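Good practice for cloth handling at the folding bench
Household tips from the Fokside Home Workshop, reviewed 23 December 2022

These notes apply to anyone setting out garments for the two-armed folding bench. They supplement the general safety rules and do not replace them.

Clear the table before power is applied. Pins, loose buttons and coins should be taken out of pockets and kept in a lidded tin. Garments heavier than 800 grams are to be folded by hand.

Lay the cloth lengthways, so that each arm has an end within reach. A gripper should take a gathered fold of fabric - never a single thin edge, a zip or a drawstring. Force is to be kept at setting 2 for trousers and shirts, and may be raised only with the approval of the bench supervisor, Larasati Ismail. 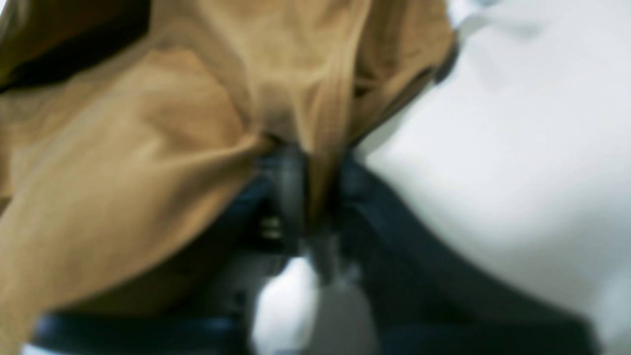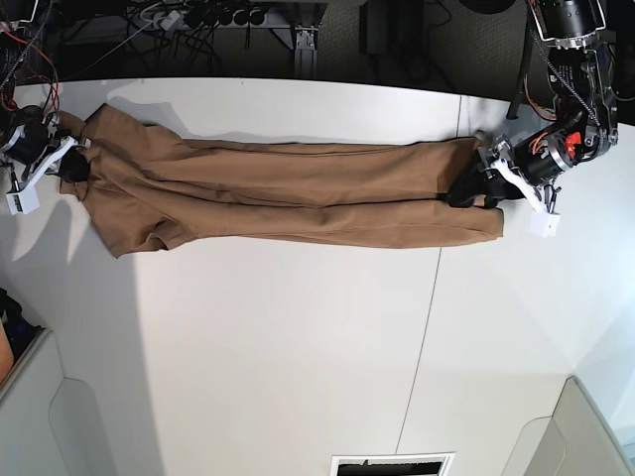

Gripper closed on a pinch of cloth (first picture); both arms at a long brown garment on the white table (second picture).

Hands stay off the table while either arm is live. If a garment snags, press stop, wait eight seconds and then free the cloth by hand. Pulling against a closed gripper damages the seams and may shift the fingers out of line.

Cables should be checked at the start of each session. Any cable that can touch the cloth must be tied back before work begins.

Wipe the fingertips with a dry cotton rag after use. Solvents and scented sprays are not permitted, as residue marks pale fabrics. Fingertip pads are replaced after roughly 1000 folds - spares are kept in the Erkden drawer, and each change is entered in the bench log.

The next review of these notes is due in January.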